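Getting the House Ready for a Home-Help Robot
Tips page, updated 13/09/2024

We had the Sakell for a fortnight on the Drurulden trial, and I've had so many messages asking how we managed that I thought I'd better put it all down in one place. For those who missed my last post, Drurulden will lend you a two-armed robot that fetches, carries and clears tables (slowly, but it does get there!), and before it comes they build a computer model of your rooms and let the robot loose in that first. The trial cost us £245, with a deposit of £400 that came back within the month.

Measure before you ring
They'll want the width of every doorway and the height of your tables and worktops. I did mine with a dressmaker's tape and had to do them all again, so borrow a proper steel one. Our hall cupboard is 210 cm tall and I'd written it down as the width, which caused some merriment at the Vultonley office.

Clear the floor in the evening
You know how things creep out from the walls over a day. Shoes, the dog's bed, a chair that somebody pulled out to reach the window. Ten minutes before bed and the robot has a straight run in the morning. I'd got out of the habit and I must say I've kept it up since, robot or no robot.

Rugs
Tape the corners down, or roll the rug up for the fortnight. Carpet tape from the hardware shop is fine on boards, but try a bit somewhere hidden first and peel it off slowly. If it leaves a gummy line, a dab of cooking oil left on for a few minutes and then wiped with washing-up water will shift it.

Keep tabletops simple
Start with a few things, well spaced, and keep them back from the edge. A cup on its own is far easier for a gripper than a cup in a crowd of saucers. I moved my houseplants to the windowsill for the first week and brought them back one at a time.

Ask to see the practice run
Please don't skip this one. Jairo Mosquera, who looked after our booking, sat with me for the best part of an hour going through views from a practice run in one of their computer-made rooms, with the arms up in front and the furniture beyond. The picture leans over a good deal, so you do end up with your head on one side, but I learnt more from it than from the whole booklet. Ask him (or whoever you get) to stop wherever you like and have a good look at what stands between the robot and the table.

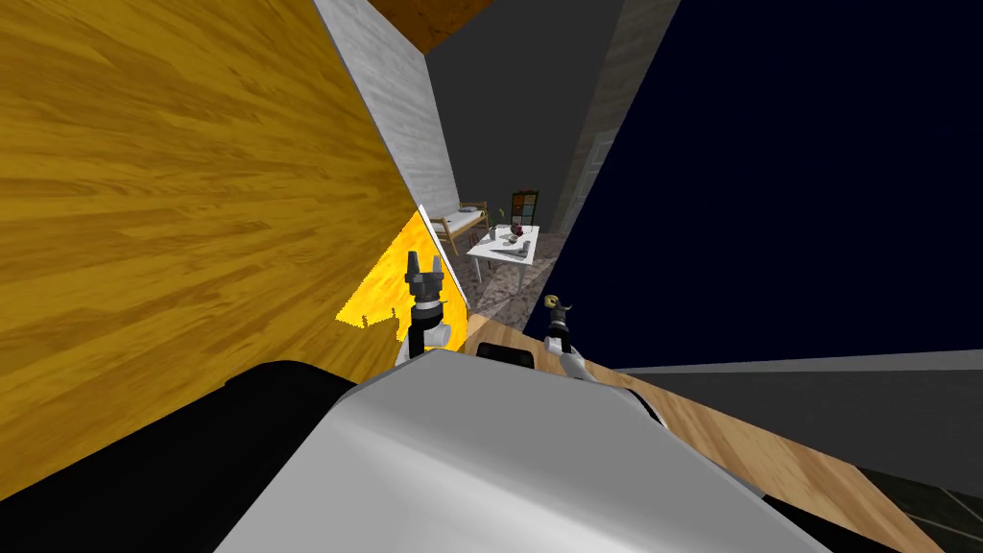
Both views look out over the robot's own white body, with a table further off across the room. 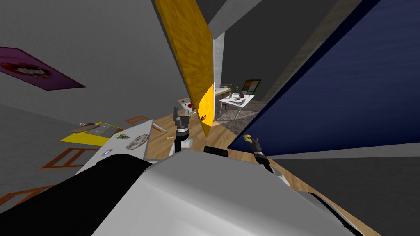 Wiping it down
A barely damp cloth for the white casing, and nothing with bleach or grit in it. Leave the grippers to the people from Drurulden, or ask them to show you. I used an old pillowcase cut into squares, and they're still going strong in the cleaning cupboard.

Was it worth the money?
For us, yes, though I'd wait for the longer trial at £400 if you have stairs to think about. My neighbour at Alvarado Cottage is having hers next, and I've already lent her the steel tape.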